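Workshop notebook, packing bench
January 12, 2023

Continued with the basket question from Clellelora. They want the small gift set to go in a woven basket again, as they had in March, and they ask if the lid can be left out. I prefer to decide this after the weight is known. The long basket from Stesotov is 327 g without lining, so it is still possible inside the limit, but then the paper filling must be the thin one.

Lining: the cotton cloth slides down on the inside after some handling. I fixed it with four stitches under the rim and it stays. The stitches should be in brown thread, the white one is too visible. Brovex tape does not hold on the weave at all, please do not try it again, it leaves glue in the gaps and I spent half the morning with a toothpick.

Order for Baranauskienė shop: 26 sets are confirmed, the rest of the 100 will be decided when they see the first box. I have written to ask which card they want inside. No answer yet.

Cleaned the table with a damp cloth before laying out. The white top shows every crumb and every bit of broken cane, so it is good for checking how much the baskets shed.

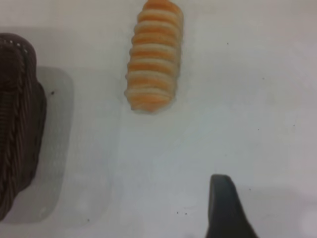
Page last changed: January 12, 2023, 16:40

Dark brown basket on the left, with the thick braided band, and the striped piece in orange and cream further up. I like these colours near each other. The orange is warm and the brown is deep enough that it does not look cheap. With the lighter basket I think the cream would disappear.

To do: measure the inside width at the bottom, not only at the rim. Ask for the price of the thin paper.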